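Orura Youth Outreach
6 June 2018

A few posts on how our court support program has been going, as people have been asking since the funding news in May. It's a thread, so bear with me.

Background first. The program works with young people who have been charged for the first time and who don't have an adult able to come to court with them. A worker meets them before the date, goes with them on the day and stays in touch for 6 months.

It runs out of the Skallgate office. We take referrals from duty counsel, schools, the two group homes in the area and families. A young person can also just call or walk in. We don't need a form from anyone to have a first conversation.

Most of what we do is not complicated. It's making sure someone knows which courtroom, what time, what to bring, and what the conditions on their release paper mean in ordinary words. A lot of breaches come from conditions the person didn't understand.

Curfews are the usual trouble. A 15-year-old on a 9 p.m. curfew who closes at a restaurant until 10 has a problem the first week. Their lawyer can ask for the condition to be changed, but somebody has to tell the lawyer about the job.

No-contact conditions are the other one. If the person you can't contact is in your math class, then going to school may put you offside. We call the school early and ask about a timetable change. The schools have been good about this, mostly within a day or two.

Transport is still a gap. The Orura bus gets in 14 minutes after court opens. We've raised it with the transit office and the schedule isn't changing this year, so for now we drive. That takes one worker off the road for the whole morning.

We had 491 contacts last year. A contact is a meeting, a drive, a court date or a phone call longer than a few minutes. Texts aren't included. I mention it because the number got repeated last month as if it were 491 young people, and that's wrong. 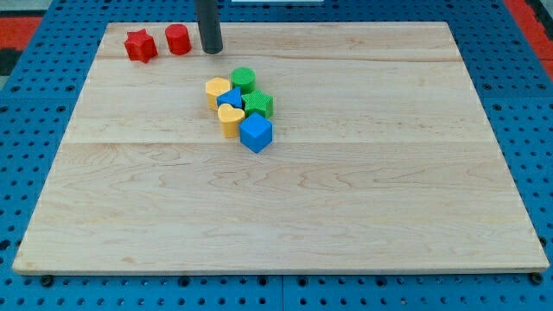 On staffing - we have 2 full-time workers and have been approved for a third, half-time, to cover evenings. Evenings are when the phone rings. Most families work during the day and can't take a call about court at 11 in the morning.

The evening position will be based at the Rezaei Centre, by the library. It's closer to the high school, and it has a side door so you don't have to walk past the front desk. Young people told us that mattered to them and we listened.

Someone asked whether we work with kids who have already been through the system a few times. Yes, but through a different stream. Those files go to the intensive team at Grurkel House, who have smaller caseloads and a counsellor on staff. We do the handover in person, with the young person in the room.

Someone else asked if we report back to police or the Crown. No. If a lawyer wants a letter saying a client has been attending, we write one with the client's okay and they read it before it goes out. That's the extent of it.

If you're a parent and your kid has just been charged: get the papers, take a picture of every page, write the court date somewhere you'll see it, and call a lawyer or legal aid before anyone gives a statement. Then call us if you'd like someone to go with you.

If you're a coach, a teacher or an employer and a young person tells you about a court date, the most useful thing you can do is give them the time off without making them explain it in front of others. Plenty of them miss court because they were scared to ask for the morning.

We're also short of clean dress shirts and plain pants in smaller sizes. Drop them at the Skallgate office during business hours. No suits please, we have a rack of them and they don't get used.

The evening job posting goes up once the hours are settled. I'll add the link at the bottom of this thread when it's live.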